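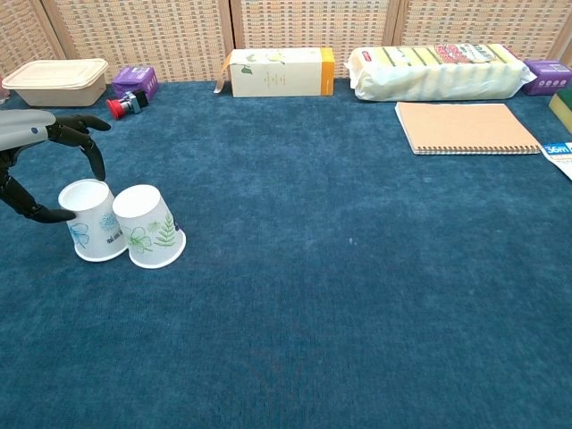
tarn_oxide: Replace the fill valve before you touch the flapper. A two-minute refill with the tank lid off tells you the flapper is seating.

gridleak: Disagree. OP's meter moved overnight with no fixtures open. A valve that fills slowly doesn't do that. Water is leaving the tank.

mossback77 (OP): Readings, in gallons. The bill says 2,656 for the period, and we normally sit near the bottom of the 2,000 tier. Valve is a Zeltum, original to the house. Flapper is a Pretell, replaced in April. Dye test was negative after 20 minutes.

gridleak: 20 minutes is too short for a slow seep. Leave it overnight with the supply shut off at the stop and mark the water level with pencil.

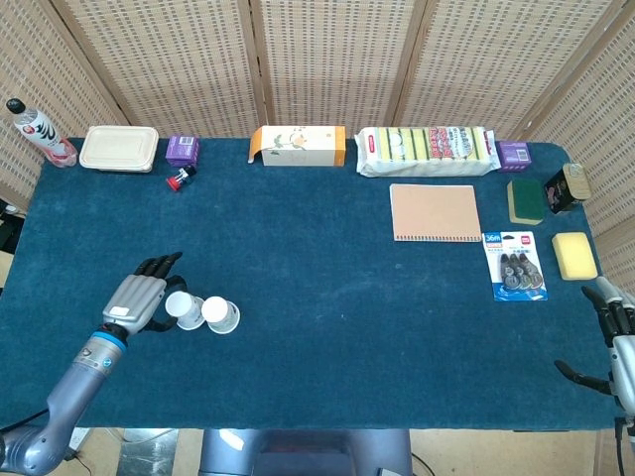

Also check the overflow tube. If the float is set high, water goes over the top and the dye never shows it until the valve cycles. Set the level an inch below the rim.

tarn_oxide: That is a fill valve problem, so we agree.

gridleak: It's an adjustment. No parts needed.

pell_wren: Has anyone ruled out the softener? My Irkorell was sending 500 gallons a month down the drain through a stuck brine valve. Put it in bypass for one night and read the meter again.

mossback77 (OP): Softener is a MacAulay, on a timer, regenerates at 2 a.m. I had not considered it. Bypassing tonight, toilet stop closed as well.

gridleak: Do one at a time or you won't know which it was.

mossback77 (OP): Fine. Softener first.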